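Planning the second table: what I put in the budget and what I forgot

In February I must hand in the equipment list for our small group, and this year I have written it three times. I share my notes here because the first time I did it I could not find anything similar, only price lists.

The first version was simple. We have one table with two arms, and we want another one of the same type. So I asked two sellers, Cosell and Raltonel, for an offer on two arms with grippers. Raltonel was cheaper for the arms, but their offer did not include the mounting plates or the cables. Cosell included both. When I added the missing parts to the Raltonel offer, the difference became very small, and their delivery time was 30 days longer.

The second version came after I sat one afternoon beside the table and wrote down everything I would have to buy if it disappeared overnight. I recommend this exercise to everybody. The arms are only the expensive part. The frame, the table boards, the plates, a lamp, the long cables on the floor, all of it comes from some budget, and in my first list it came from no budget at all.

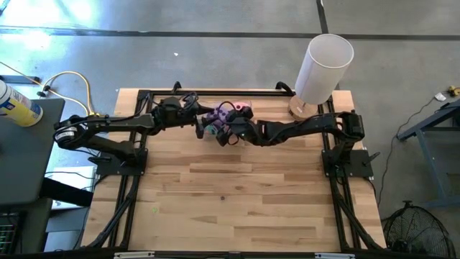

Tokgöz wrote to me after reading the draft of this post that I should not buy the frame as a kit. In his opinion it is better to order the profiles cut to length and to spend the saved money on a spare gripper, as a gripper is the first thing to fail and the last thing to arrive. I followed the second half of his advice. For the frame I still prefer the kit, for we have no good saw and I don't trust my measuring.

The kit from Kurkari costs 1,735 with the legs, and it arrives in 23 days if they keep their word. I put it in the list with one spare rail.

Then there is the line which I called "objects" and which my colleagues found funny. Things to pick up are cheap, but they get lost, they get scratched, and somebody takes them home for the children. I want different sizes and different surfaces, some hard and some soft, and always two of each.
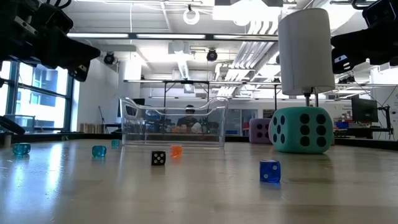
For this line I asked for a small fixed sum per month, so I don't need a signature each time. The office accepted it without questions, and I should have asked for the same thing two years ago.

What is still open is the spare motors. Cosell sells them only in packs of 3, and I am not sure if we need a full pack for each table or if one pack can serve both. I will probably order one and see how the summer goes.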